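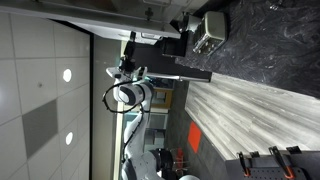
Quadratische Deckenplatten, zwei runde Einbauleuchten, weißer Roboterarm

Sparclub Durnenard
Protokoll der Mitgliederversammlung vom 13. August 2022

TOP 1 Begrüßung und Formalien
Beschlussfähigkeit wird festgestellt. Das Protokoll der Februarsitzung wird genehmigt, mit einer Änderung: Der Satz »Die Teuerung dürfte sich bis zum Sommer erledigt haben« wird auf Wunsch seines Urhebers als persönliche Meinung gekennzeichnet. Gestrichen wird er nicht.

TOP 2 Zinslage
Die Genance-Bank hat schriftlich mitgeteilt, dass das Verwahrentgelt auf unser Guthaben entfällt. Sie gratuliert uns dazu. Die Versammlung nimmt die Glückwünsche entgegen und stellt fest, dass das Guthaben damit wieder genau so viel einbringt wie vor dem Verwahrentgelt, nämlich nichts.
Auf Nachfrage hat die Bank ein Festgeld in Aussicht gestellt, Konditionen »marktabhängig und zeitnah«. Die Anfrage dazu stammt aus dem Februar. Ein Antrag, das Wort »zeitnah« im Antwortschreiben in Anführungszeichen zu setzen, wird mit großer Mehrheit angenommen.

TOP 3 Fonds Prarkus
Der Mischfonds hat seit der letzten Sitzung knapp 6 Prozent verloren. Im Begleitbrief ist von einem »anspruchsvollen Umfeld« die Rede. Aus der Versammlung kommt der Hinweis, dass das Umfeld in den guten Jahren nie erwähnt worden sei, damals war es die Expertise.
Antrag A: vollständiger Verkauf. Abgelehnt. Mehrere Mitglieder wollen warten, bis der Kurs wieder auf dem Einstand liegt. Die Frage, ob sie dann verkaufen würden, wird mit Nein beantwortet.
Antrag B: Aussetzen der monatlichen Sparrate bis zur nächsten Sitzung. Angenommen bei vier Gegenstimmen.

TOP 4 Mitgliederdarlehen
Der Zinssatz für Kleindarlehen aus der Clubkasse beträgt unverändert 3 Prozent. Vorgeschlagen wird eine Erhöhung auf 4 Prozent, mit Verweis auf die Teuerung und die Notenbank. Dagegen wird eingewandt, die Notenbank habe sich bei ihrer Entscheidung vermutlich nicht nach uns gerichtet, und umgekehrt bestehe auch keine Pflicht.
Die Aussprache verläuft lebhaft. Wer zurzeit ein Darlehen hat, ist gegen die Erhöhung; wer keines hat, sorgt sich um die Geldwertstabilität. Beschluss: Erhöhung für neue Darlehen, laufende Verträge bleiben unberührt. Danach ist die Sorge um die Geldwertstabilität auf beiden Seiten gleich verteilt.

TOP 5 Buchungssoftware Tiwari
Der Anbieter erhöht die Jahresgebühr auf 200 Euro und begründet das mit gestiegenen Energiekosten. Welche Energie das Programm verbraucht, das sich beim Öffnen regelmäßig aufhängt, soll schriftlich erfragt werden. Gekündigt wird vorerst nicht; eine Rückkehr zum Kassenbuch aus Papier scheitert daran, dass es niemand führen möchte.

TOP 6 Verschiedenes
Der Mitgliedsbeitrag bleibt gleich. Der Antrag, den Kaffeepreis an die Inflation zu koppeln, wird vertagt, es lag keine Einigung über den Warenkorb vor (mit oder ohne Keks). Vorlage zur nächsten Sitzung, Termin folgt per Rundschreiben.

Für das Protokoll: die Schriftführung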